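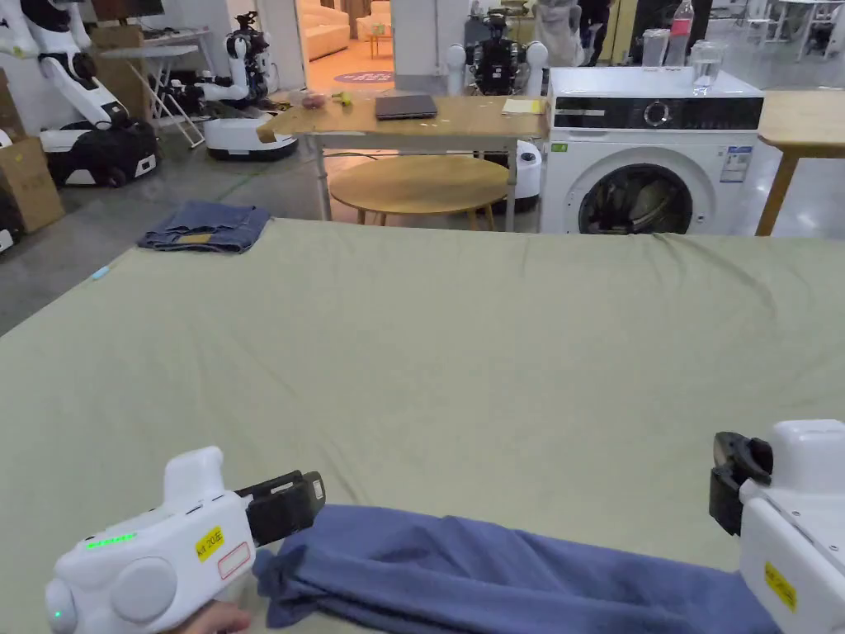 Two Sament hand-held grippers over a blue towel at Orkberg's practice space. Photo: Orkberg

Orkberg opens Sament gripper kit to outside teams from November

Trungate – Orkberg will start shipping Sament, its kit of paired hand-held grippers for teaching household tasks to robots, in November. Until now the kit has only been used by the company's own staff and by its first partner, Kazemi, who between them have recorded 3,732 towel folds with it.

Sament lets a person do the job with a gripper in each hand, at their own pace, with no robot in the loop. The recordings are then used to train robot arms fitted with matching jaws. Anyone who has tried to fold a towel by steering a robot arm from a desk will know why we're so pleased with this!

"Cloth is wonderful to work with and it is also maddening," said Regula Oberholzer, head of product at Orkberg. "A towel never lands the same way twice. With the grippers in your hands you just get on with it, you pinch a corner, you lose it, you go back for it, and all of that ends up in the recording. The going back is the bit I like best."

Much of the towel work is done on a bed made up with a pale green sheet, in a concrete-floored space where a washing machine, tables and several robots are also kept. The left gripper has a row of small green lights along its upper side, and both carry yellow labels with black print.

Each kit contains a left and a right gripper, a charging dock, a set of spare jaw pads and the recording software. New users get a half-day of training, either in Trungate or on their own site. Kazemi had 17 people recording by the end of its trial, most of whom had never worked with robots before.

"I expected to spend a week explaining it," said Driss Belhaj, who ran the trial at Kazemi. "People were folding before I'd finished my coffee. Jeans took longer. Jeans are heavy, and the waistband fights you, so we asked for grippier pads and Orkberg sent them."

Those pads are now standard. The software has also gained a quicker way to throw out a bad recording, another request from the Kazemi team.

The first batch is 179 kits. Orders open at 9 am on the first working day of November, with a limit of 5 kits per team while the batch lasts. Schools and universities can ask for a loan kit through the Orkberg office in Trungate.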